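Kalmont Home Forum > Kitchens > Washing up and storage

Low dish rack or tall one for a small worktop?

Posted by Dehua Yao, Tuesday

We moved into a flat in Tirnholm in September and the kitchen has one useful stretch of worktop, to the left of the sink. There is no dishwasher and no room for one. At the moment we dry everything on a tea towel, which is soaked by the end of breakfast and has to be swapped before lunch.

I want to buy a rack but can't decide between a low one that only holds plates upright and a tall two-tier one with a cutlery pot and a tray. The free space is 64 cm long and there is a wall cupboard over it. There are 3 of us and we cook most evenings. We own mostly plates and wide bowls, and hardly any mugs.

The other thing is that the worktop is also where the fruit bowl lives, and I would rather not move it to the table because the table is where we work. Can a rack and a fruit bowl share a worktop without the fruit getting splashed all the time? Does anyone do this?

3 answers

sorrel_k
Member, 204 posts

Get the low one. I had a two-tier rack for years and the top level was always full of things that were dry and could have been put away. It also meant lifting every plate up and over the front rail, and under a wall cupboard you don't have much room to do that.

A low rack takes plates on edge and that is nearly all you need it for. Pans can be dried with a cloth and hung up or put back on the hob. Cutlery goes in an old jar next to the tap. If you wash up once in the evening you will fill the rack once, and by morning you can empty it.

On the fruit bowl, yes, it works. Mine goes in front of the rack.

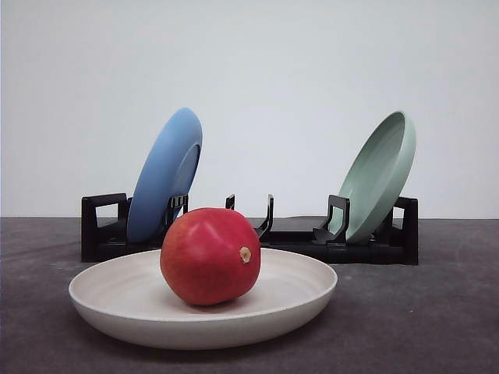

Things to check before you buy

1. Slot width. Measure your thickest plate at the rim. Some racks are made for thin plates and stoneware jams in them. If you can, take a plate to the shop. I took one to Soliman in a carrier bag and they didn't mind.

2. Where the water goes. Some low racks have a tray with a spout and some just have feet, so the water runs onto the worktop. With feet only, put a folded cloth or a mat underneath and hang it up to dry every day. If you leave it there it will smell.

3. Length. Leave a hand's width at each end of your 64 cm. You need to get hold of the rack to lift it and wipe under it.

4. Bowls. Wide shallow bowls don't stand well in plate slots. They lean on the next plate and the water sits in the bottom. Turn them upside down on a cloth, or dry them by hand first and leave the plates to drip.

As for splashing, most of it comes from plates being carried from the sink to the rack. Let them drip over the sink for a few seconds first. Keep the bowl at the end furthest from the tap. Wash the fruit when you eat it and not when you bring it home, and then there is no water sitting in the bottom of the bowl to start with. I only keep a few pieces out and the rest is in the fridge. Apples last much longer in there anyway.

Comment from Dehua Yao: Thanks. I measured the plates and they are thicker than I thought, so that rules out the one I had in the basket. The Redine shop has a low one with wider slots. I'll have a look at it at the weekend.

Comment from sorrel_k: Check whether the tray comes out separately. It's much easier to clean if it does.

m.pettifer
New member

two tier every time. you can never have too much drying space. we've got one from the market, no idea of the make, it's been fine apart from a bit of rust on the feet. fruit goes on the windowsill

old_tap
Member, 688 posts

It depends on how high your wall cupboard is, and you haven't said. Measure from the worktop to the underside. Then stand your biggest dinner plate on edge and see what is left above it. If you can't get your hand in over the top of the plate on the upper tier, the tall rack will annoy you every day.

Also look at which side your tap handle is on. If it swings out over the worktop, a tall rack will get in the way of it. A low one won't.

I don't agree about drying pans with a cloth straight away. A large pan can stand upside down on the drainer overnight, if you have a drainer. If you only have the bare worktop then sorrel_k is right.

For the fruit, a heavy bowl is better than a light one in that position, as you will knock it when reaching for plates. Leave a gap between bowl and rack if you have the depth. Soft fruit should go somewhere else altogether.

Comment from Dehua Yao: It's low. The plate fits under it, but not on a second tier, so the tall rack is out. No drainer, just the sink.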